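Reseña: mesa plegable Starnlow, después de nueve meses

Escribo esta reseña porque antes de comprar la mesa busqué opiniones y encontré solamente comentarios de gente que la tenía desde hacía una semana. Yo la uso desde noviembre, casi todos los días, para encuadernar libros. El español no es mi primera lengua, así que pido paciencia si alguna palabra del oficio no es la correcta.

La compré en la tienda Kadrić, por internet. Costó 58 euros más el transporte. Llegó en una caja plana, con las patas ya unidas al tablero y una bolsita con cuatro tapones de goma. No hay que montar nada: se abren las patas, se empujan los cierres hasta que suenan y se ponen los tapones. Las instrucciones son una hoja doblada con dibujos muy pequeños, y uno de los dibujos muestra un cierre que mi modelo no tiene. Perdí un buen rato buscando esa pieza.

Mi trabajo es modesto. Reparo cuadernos, libros de cocina, a veces una Biblia familiar con el lomo roto. Para esto necesito una superficie que no se mueva cuando corto y que se limpie bien de cola. En lo primero la mesa cumple a medias. Si corto cartón fino con regla y cuchilla, no noto nada. Si corto cartón grueso, el que uso para las tapas, hay un pequeño balanceo hacia los lados, no hacia delante. Lo arreglé poniendo el lado corto contra la pared, y desde entonces trabajo tranquilo.

La limpieza es su mejor cualidad. La cola blanca se quita con un trapo húmedo si no ha pasado mucho tiempo, y cuando se seca sale en forma de película, con la uña o con una plegadera de hueso. La cola de almidón, todavía más fácil. Lo que no sale es el tinte para piel. Tengo una mancha marrón del tamaño de una moneda que he frotado con alcohol y con jabón, y allí sigue.

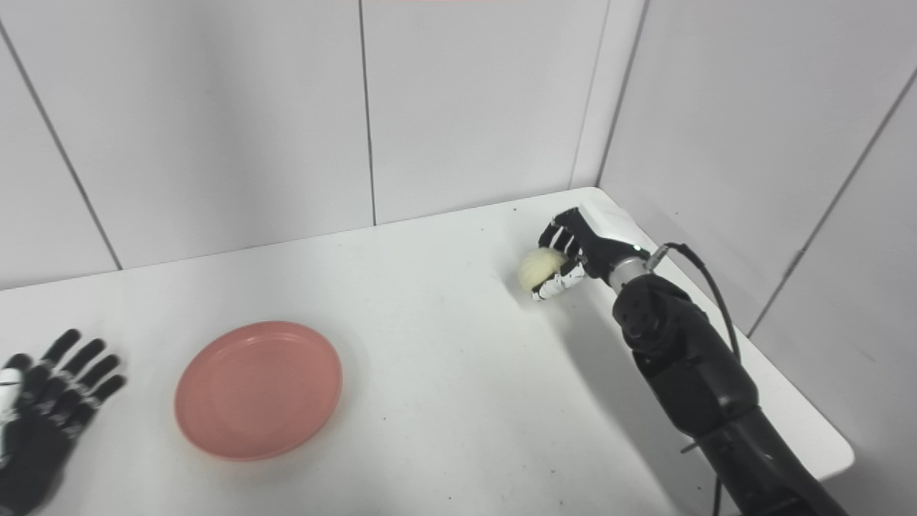

La altura merece un párrafo aparte. Para trabajar sentado está bien, para trabajar de pie es demasiado baja, y el cosido de los pliegos yo lo hago de pie. El fabricante vende unas extensiones para las patas, pero cuestan casi la mitad de la mesa y me pareció un abuso. Mi amigo Rafsan Jayasinghe, que me enseñó a coser sobre cintas, me aconsejó poner el telar encima de una caja firme. Así lo hago — no es elegante, pero la espalda lo agradece.

También probé la prensa pequeña encima de la mesa, la de husillo, con un bloque de seis cuadernos dentro. El tablero aguantó el peso. Sin embargo, al girar el husillo con fuerza toda la mesa quiere girar con él, y tuve que apretar la prensa en el suelo. Quien tenga una prensa grande debería buscar un banco de carpintero y olvidarse de las mesas plegables.

Sobre los cierres de las patas: uno empezó a aflojarse en primavera. Escribí a Kadrić y me contestaron al segundo día, con amabilidad, pero me pidieron fotos, luego la factura, luego otra vez fotos. La pieza nueva llegó al final sin coste. Se cambia con un destornillador de estrella.

Antes tuve una mesa Walville, más pesada y con el tablero un poco rugoso. Era más estable, lo reconozco, pero la rugosidad marcaba el papel cuando yo frotaba con la plegadera, y la cola se metía en los poros. Se la di a mi cuñado para el garaje. Si alguien duda entre las dos, para papel recomiendo la Starnlow y para madera o cuero grueso la otra.

Lo bueno: se limpia sin esfuerzo, pesa poco, el tablero sigue plano.
Lo malo: se balancea con cortes fuertes, altura fija, instrucciones confusas, las extensiones son caras.

Le pongo cuatro estrellas de cinco. La compraría otra vez por el mismo precio; he visto que ahora en otras tiendas piden bastante más, y por ese dinero yo miraría primero las mesas de segunda mano.

Publicado el 2021-07-19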